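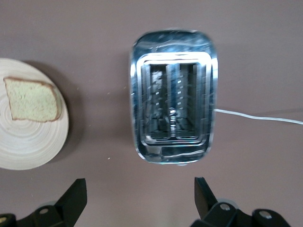
Polished steel, two slots, and a great deal of good bread to get through in August.

Open Day at Custwood Mill

2,084 shares | 6 comments

I have wanted to see the inside of Custwood Mill since I moved out to this end of the valley, and every year I managed to be out of town for the open day. This year I made it, and I was in the parking field by half past eight in the morning with a thermos and a canvas bag for flour. If you bake at all, or if you just like old machinery and the people who keep it going, put this one on your list!

The mill sits where Prosser Creek drops off the shelf of the hill, 1,061 feet above sea level according to the painted board by the door. You hear the water before you see the building. It's a tall, narrow place with clapboard on the upper floors and stone below, and the wheel is on the far side, so you walk up thinking it's a nice old barn and then come around the corner and there it is, dripping and turning and much bigger than I expected.

Our guide for the first tour was Llinos Bowen, the miller. She grew up in a farming family and learned to grind on a little electric mill in a garage, and she has been running the stones at Custwood for nine years. She talks fast and she talks with her hands, and she kept sticking one of those hands into the flour as it came down the chute and passing it around for us to feel. Warm! I knew that grinding makes heat, but I had never held flour that had only just been wheat, and it is warm like laundry.

We started at the top, up three sets of stairs that are closer to ladders (wear real shoes). The grain comes up by a bucket elevator, a long leather belt with tin cups riveted along it, and drops into the bins under the roof. From there gravity does most of the work. The wheat goes through a cleaner that shakes out straw and stones, then down through a hatch to the hopper, and then into the eye of the upper stone. Llinos showed us the bit of wood called the damsel, which rattles against the shoe and keeps the grain moving. She can tell from the rattle how fast the stones are going. She was in the middle of answering a question about gluten when she stopped, tilted her head, went over and eased the gate down a hair, then picked up her sentence where she'd left it.

They grind 2,000 pounds on a good day, and the day I was there was a good day, with the creek running high after a week of storms. In a dry September they may get only a few hours before the pond drops too low. There is a motor for emergencies, and Llinos plainly doesn't love it.

The stone floor was my favorite. One pair was running and the other was opened up for dressing, with the runner stone flipped over on its crane so you could see the face. The furrows are cut in a pattern like slices of a pie, each slice with its own set of slanting grooves, and they have to be recut by hand as they wear. Struan Halliday was doing the cutting. He is retired from a quarry and came by one winter to look at the stones, and now he does all the dressing. He let a few of us try the mill bill, a double-ended steel pick that you let fall from a sort of resting elbow. I took a very small piece of stone off in a slightly wrong place and he told me it would be fine. He also rolled up his sleeve to show the blue specks in his forearm from tiny chips of steel, which millers used to show as proof of experience. The kids in the group were thrilled.

Down at the bottom are the sifters, and this is where I learned the most. They grow two wheats on the surrounding farms for the mill. Stellura is a hard red, tall in the field, and it makes a strong, slightly sweet loaf. Julo is softer and paler, and they sell it for biscuits and pie crust. I'd always bought whatever was on the shelf, so tasting the same simple loaf made from each one, side by side, was a surprise. The Stellura had a nutty, almost malty smell. The Julo loaf was more tender and a bit flat, and Llinos said that was the point of putting it out: it isn't a bread wheat, and she wanted us to see why.

Tastings were in the cart shed across the yard, along with butter from a farm up the road and three kinds of jam. I went back for the damson more times than I should admit. There was also a baking talk at eleven, standing room only, on how to handle stone-ground flour at home. My notes, for anyone who bakes:

Give it more water than the recipe says, and give it a rest of half an hour before you knead.

Keep it in the freezer if you won't use it within a month. The germ is still in there and the oil goes off.

Don't expect the height you get from white flour. Bake it in a pan the first few times.

Day-old is better for slicing, and two days old is best for toast. Cut it thicker than store bread and go one notch darker than usual.

I can vouch for that last one. I came home with a Stellura loaf under my arm and have had it for breakfast ever since, with salted butter and nothing else, and the crust toasts up so crackly that it gets crumbs in the next room.

A few practical things. Entry was free, with a donation box by the stairs for the roof fund. Parking is in the hayfield and it gets soft along the bottom edge, so stay up by the hedge. The upper floors are not accessible if stairs are hard for you, but the stone dressing could be watched from the ground-level door for part of the afternoon, when Struan brought his tools down and worked on a broken practice stone in the yard. It is loud inside and very dusty, so bring a mask if your chest minds that sort of thing. Dogs have to stay outside, though there was a water bowl and plenty of shade.

The flour store takes cards now. By the time I left, at two, the five-pound bags of Stellura were gone and there were only the big sacks left, so buy first and tour second. I bought first, I'm pleased to say, and carried ten pounds of flour up and down all those ladders.

They also do smaller grinding days through the fall, whenever the pond is full enough, and post the times on the board at the end of the lane. I'm going back for the Julo. I have a peach pie in mind, and Llinos has promised to write down her crust recipe for me if I bring her a slice.

Share this post | 6 comments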